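Robot Software Developer (Manipulation and Perception)
Trasenach — full time, ongoing

Trasenach writes the software that lets robot arms handle ordinary household objects. We have 27 staff and one lab, which shares a floor with our office. We are looking for a developer to join the group that maintains Okberg, our grasp planning and control stack.

Okberg takes wrist camera images and joint states, picks a grasp, plans the motion and runs it. Much of the code is C++, with Python for training, testing and tooling. It is in daily use, and parts of it are overdue for a rewrite. You would own some of that work from your first month.

The job

You will split your time between the perception and control sides of the stack. Current problems include:

Estimating the pose of clear and frosted objects, where our depth readings are poor
Choosing a gripper opening when the fingers hide part of the object
Replanning within a motion when the target shifts
Keeping Zepeda, our log replay tool, in step with changes to the message formats

A typical test cell has a tray of kitchen items under a two-finger gripper. A glass jar on its side, a tall translucent cylinder and a green-handled utensil all need different behaviour from the planner, and a change that helps with one often makes another worse. Our regression suite has 223 recorded grasps, and you will be adding to it.

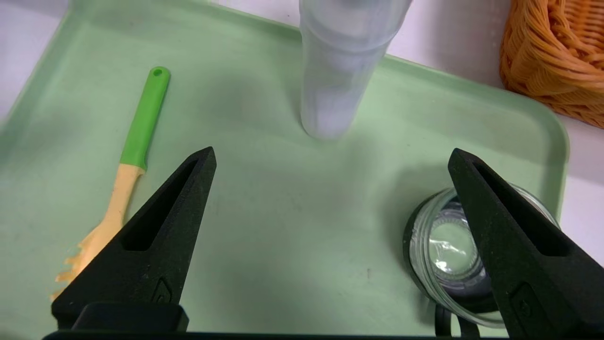 What we are looking for

At least 3 years of paid work on robot software, or a research degree with a lot of code behind it
Solid modern C++ and good working Python
Experience with camera calibration, motion planning or real-time control — one in depth is enough
Comfort reading logs and finding faults in other people's code
Clear written English, as design notes are reviewed before work starts

Experience with learned grasping models is useful but we can teach it. You do not need a background in mechanical design.

Hours and conditions

Standard full-time hours, with a start time to suit you. You can work from home up to 2 days a week. The rest is in the lab, as most faults need to be looked at on the arm. There is no on-call roster. You must already have the right to work in the country.

How to apply

Send a resume and a short note about a piece of robot software you have worked on, including something in it you would now change. Code samples are welcome. Mark your application for the attention of Nafula Barasa, who leads the Okberg group.

Applications close 2024-08-04. Interviews are a phone call, then a paid half day in the lab working through a real fault in Zepeda.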